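Two-finger gripper in sim: round fruit slips or sits crooked, how do I compare controllers fairly?

Hi all, first time posting so be gentle! I'm trying to pick between two grasp controllers for a little tabletop pick-up task before I talk my boss into paying for real arm time. Everything is in simulation right now. White arm, black two-finger gripper, a wooden table, and a yellow apple as the thing to grab. Controller A is plain position control: close the fingers to a fixed width and lift. Controller B closes until it hits a force limit and then holds (it's the one that ships with the Hyvönen package, if anybody here uses that).

What's driving me nuts is that A gets a better score than B on paper, but when I step through the runs I don't trust it. My fingers close up near the top of the apple, nowhere near its center, and I still get a "success" as long as the thing leaves the table.

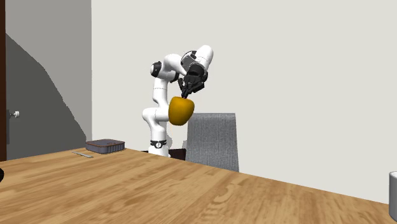

Wedville, December

I logged 600 tries per controller with the same settings, or at least I think they're the same. Friction is whatever the defaults were. I'm using two camera views, and the success check only looks at the height of the apple at the end of the lift. No shaking, no moving sideways, nothing like that.

So my questions: is the top pinch a problem with my approach height or with the controller? And what would you measure instead of just height? I'd love to keep using the same setup because I've already spent way too long on it.

Thanks in advance!

2 answers

Accepted answer

I'd bet on approach height, and I'd fix that before touching either controller. If the fingers stop high on something round, they're squeezing a surface that slopes away from them, and a force-limited controller will look worse there because it keeps pushing on the slope while the apple squirts out the bottom. Position control just stops at its width and gets lucky. So your test could be punishing B for something your planner did.

Try this. Pause right before the close command, with the fingers still open over the fruit, and print the fingertip height next to the height of the apple's center. I went through the same thing with a yellow apple in the Ivgate scenes, and the place where mine was waiting looked perfectly fine from the camera until I read the numbers. My grasp target was the top of the bounding box (oops). Moving it down to the center got rid of most of the weird lifts, for both controllers.

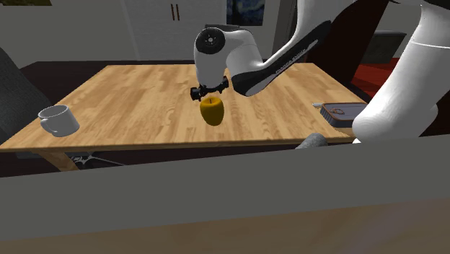 bededberg_bench

Couple more things while I'm at it. Make the hold part of the score! After the lift, wait 4 seconds, then swing the wrist a bit to each side and check the apple's pose relative to the gripper, not the table. If it has rotated a lot in the fingers I count that as a slip even when it's still up there. Save the contact forces too, because you'll want them later and rerunning everything is a pain.

Also use the same list of starting positions for both controllers. I mean the same saved list, not the same random settings. I once compared two runs of 1,423 tries each and only found out afterward that one of them had the fruit spawning closer to the arm. Had to throw the whole thing away.

And please don't leave friction on default. Do a low, a medium and a high value and report them separately. If A only wins at high friction, there's your answer for the boss.

Comments on this answer

It was the bounding box thing!! I had the exact same target. Moved it down and B is ahead now on my first small batch of 51, so I'm going to redo the full set with your wrist swing in it. Friction next. Thank you thank you

Nice, glad it helped. 51 is pretty small so I'd hold off on telling anyone.

Answer

Just get softer fingertips, we did that and stopped worrying about controllers. Might be a setting for it in your sim, I don't know which one you use. Position control is fine for fruit in my opinion.

Comments on this answer

Softer pads will hide the problem for an apple but then you try a mug and you're back where you started. Worth testing as its own case though.

Fair, we only ever did fruit.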